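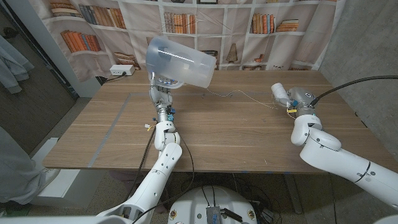 Magnetic therapy anklets

A magnetic therapy anklet is a band worn above the foot and fitted with small fixed magnets. Sellers say it eases aching joints, improves sleep or "supports circulation". Trials of such jewellery have mostly found it no better than a dummy band, though it remains a steady seller in gift shops.

Claims

The usual story is that magnets draw iron in the blood towards a sore spot. Iron in blood is bound up in haemoglobin and isn't pulled about in this way by a weak magnet. Many bands have a field that fades to almost nothing within a few millimetres – less than the thickness of a sock and the skin beneath it.

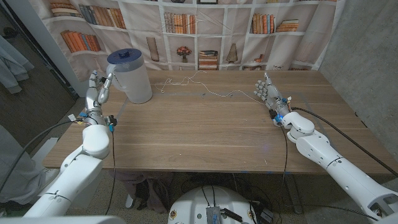
Article by Nilmini Sheikh. Last revised February 2021.

The Grorano anklet

The best-known band of the type was the Grorano, sold by the firm Stornon from a shop in Skorbridge. It held six magnets in a woven strap. Its leaflet quoted a survey of 3,632 buyers, most of whom reported feeling better, but there was no comparison group and the questions were never published.

Taha Morsy later ran a small test with 47 wearers, some given bands without magnets.
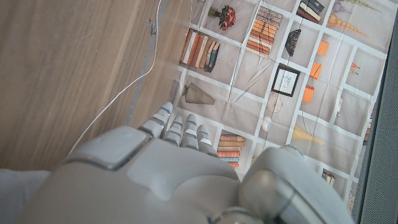

Both groups reported much the same relief after seven weeks. Stornon replied that the magnets needed longer to work, without saying how long.

Safety

The bands are mostly harmless, but people with pacemakers are advised to keep magnets well away from the device.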